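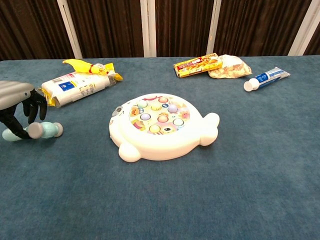 Drucken | Als E-Mail versenden

Lanetti gibt Greifplaner Yurt in Version 7 frei

Der Softwareanbieter Lanetti hat seinen Greifplaner Yurt überarbeitet. Version 7 berechnet Griffe für mehrgliedrige Hände jetzt fortlaufend während der Annäherung. Bisher legte das Programm den Griff einmal fest und fuhr ihn dann ohne Korrektur an. Das führte vor allem bei Gegenständen mit schmaler Mitte und dicken Enden, etwa Hanteln, zu Fehlgriffen, weil die Finger am breiteren Teil anstießen.

Die neue Fassung zerlegt das Kamerabild zunächst in einzelne Objekte und schätzt für jedes eine grobe Form. Erst danach werden die Kontaktpunkte der Finger gesucht. Schläuche, Tuben, Tüten und andere nachgiebige Packungen behandelt Yurt als eigene Klasse, bei der die Schließkraft begrenzt wird. Für starre Kunststoffteile gilt weiterhin das bisherige Kraftmodell. Liegen zwei Dinge aneinander, plant die Software den Anflug von der freien Seite.

Getestet wurde im Labor Stenano mit gemischten Haushaltswaren und Spielzeug auf einer mit Stoff bezogenen Tischfläche. Nach Angaben des Labors umfasste die Reihe 602 Griffversuche. Davon scheiterten 36, die meisten an durchsichtigen Verpackungen, deren Umriss die Objekterkennung nicht vollständig erfasste. Die Planung eines Griffs dauert laut Lanetti im Mittel etwa 17 Millisekunden, gemessen auf einem Industrierechner ohne zusätzliche Grafikkarte.

Geändert hat sich auch die Schnittstelle. Die Fingerstellungen werden nun als Gelenkwinkel mit Zeitstempel ausgegeben und lassen sich direkt in die Aufzeichnung übernehmen. Konfigurationen aus der Vorversion müssen einmalig umgewandelt werden, ein Skript dafür liegt dem Paket bei. Anwender der Steuerung Lasness benötigen außerdem einen aktualisierten Treiber, der im Mai folgen soll. Bis dahin läuft Yurt dort nur im Simulationsbetrieb.

Bestehende Wartungsverträge schließen den Wechsel auf die neue Version ein.

Drucken | Als E-Mail versenden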